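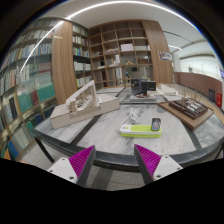
The fingers that closed too late

If you have ever reached for a cup in the dark and shut your hand a moment after your knuckles met it, you will have some sympathy for the robot arm at Plornis. It did much the same thing all through March, and it took a patient team a good many pots of tea to find out why.

Plornis, a small company in Doolan, teaches its arm by showing it. A person takes hold of a gripper with a camera on it, walks up to a table and does the everyday job themselves, and the recording becomes a lesson. I do like this way of working, because it gets the lessons out of the workshop and into places where people live and study. One of those places is a library with a marble-topped table, where the gripper's ribbed magenta fingers have to find their way to a power strip with architectural models on either side of it. A model is a dreadful thing to knock, as anybody who has glued one together will tell you.

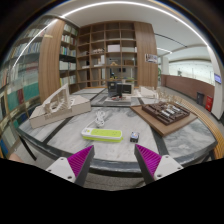

A nudge, then a crack

The first sign of trouble was small. In the workshop, the arm bumped a spare power strip before gripping it, and everyone put this down to a loose mounting plate. The screws were tightened, the bump came back, and somebody swapped the finger pads for good measure. Then, on a slow afternoon, the arm pushed a practice model clean off the bench and broke its base in two. No one was standing near it, thank goodness, but the arm should have stopped when it met resistance, and it carried on pushing until a technician reached the red button.

So there were two faults, and the second was the more worrying. The force limit had been raised for a lifting test and never put back. That was mended before lunch the next day, and the limit now resets itself whenever the arm is switched on.

The first fault took 8 weeks. It lay in Tirneo, the program that joins the camera's pictures to the record of how wide the fingers are open. The two had slipped apart by 70 milliseconds, so every lesson taught the arm to close a touch late. The batch held 2433 recordings, and I'm told the room went rather quiet when that figure was read out.
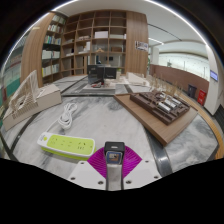 Putting the clocks right

Happily the recordings could be saved. Tendico, who look after the software, shifted the finger readings back into step, and the team checked 300 of the lessons by eye, a dull job shared out with biscuits. Each session now begins with the fingers opened and shut in plain view of the camera, so a slip can be caught before anyone carries on.

The arm has been taught afresh and is back at its bench, working at half speed for the time being. The broken base has been glued, a little crookedly, and sits on the shelf above it.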